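# Trorard bed-cloth set: README and house rules

Search this project Go

Hello! I'm Emerson Brandão and I look after the Trorard recordings, so if something in here is wrong or daft it's me you want to shout at. This README covers the bed-cloth part of the set (folding, spreading and picking up soft things on a mattress) and the rules we ask people to stick to while recording it. Last tidied up June 29, 2020. The older kitchen-table part has its own README, which I promise I'll finish one day.

## What you get

There are 37 sessions in this release. Each one has a view from each hand-held gripper and a view from head height, plus a small text file with the operator's notes. The wrist views are wide and go very dark in the corners, so please don't crop them before you've read the calibration notes – cropping first is how the Vastmont lot ended up with fingers that didn't line up with anything!

The job itself is dull to describe and surprisingly hard to do well. You've got a cloth on a duvet or a sheet, you get hold of a bit of it, and you move it in a way that somebody else could copy.
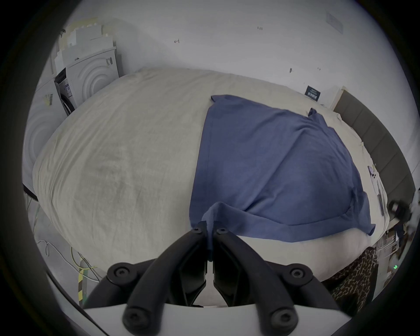 *Wrist view, blue cloth on the duvet, fingers closed on the narrow end.*

I like a pinch at a narrow bit like that because you can see both fingertips and the cloth between them. A great fistful from the middle looks fine at the time and is horrible to label afterwards (ask me about December, I dare you).

## House rules for recording

I wrote these after the first batch came back and I'd spent far too long arguing with myself about what counted as a good take. They're based on what Modise use for their own sets, with the bits about conveyor belts taken out.

**Before you start.** Wipe the finger pads and look at them. The ribbing should be clear all the way across. Check the screws on both fingers with the hex key, and do it even if you did it for the last session. Then hold the gripper still, open, facing the bed, and let it record for 9 seconds. We use that bit to line the views up.

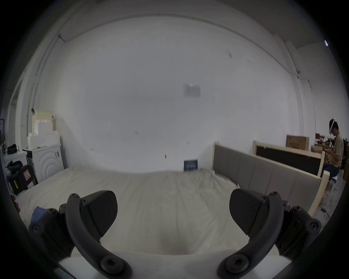 *Open fingers, bed beyond, room as found.*

Leave the room alone, by the way. I've had people ask whether they should clear away boxes and bags and whatnot, and the answer is no, unless it's a trip hazard. Real bedrooms and workrooms have stuff in them and I'd much sooner the set had stuff in it too. Cables across the floor are different. Move those or tape them down, as you'll be looking at the cloth and not at your feet.

People are also different. Anyone who could wander into view has to have agreed to it beforehand, in writing, and their session gets the `person_present` tag. No tag, no release.

**While recording.** The short list:

- One cloth at a time.
- Keep both grippers within reach of the cloth, even when only one is doing the pulling. The head view is what most people train on first and they need to see how the two relate.

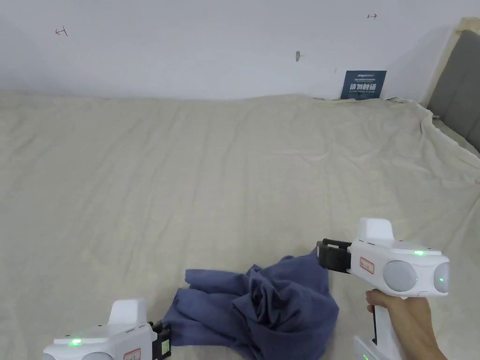
- Lift by a corner or an edge if you can find one. If the cloth is in a heap, take your time and find one.
- Don't touch signs, walls or headboards with the gripper. If you do, carry on and write it in the notes.
- Stop after 40 takes, or sooner if your wrist aches. Tired hands make jerky data and sore people.
- If you drop the cloth, keep going! Fumbles are useful. I only want a take thrown out if the recording itself is broken.

**Finishing.** Open the fingers fully, point them back at the bed and hold still again before you stop the recording. I know it feels silly when you've just done the same at the start, but a closing view with nothing in the fingers gives us a second go at the alignment, 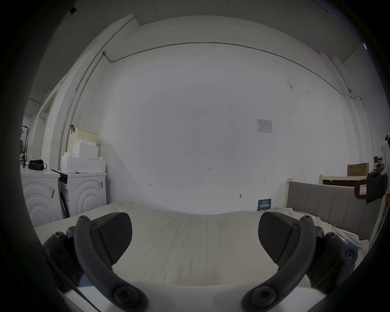 and it also tells whoever is labelling that the take really is over. We had 21 takes in the first batch with no clear ending and I cut every one of them by hand.

## Known problems

Creases in pale sheets confuse the depth step, so treat anything under `depth/` as a rough guide. Cloth colour names in the notes are whatever the operator felt like typing. "Slate", "denim" and "navy" could well be the same cloth. I've left them as they were.

The Custwood finger mounts are only in the later sessions, and the `mount` column says which is which.

## Using it

Research and teaching are fine, just say where it came from. If you add sessions of your own, please follow the rules above and send me the notes file first, before the big upload.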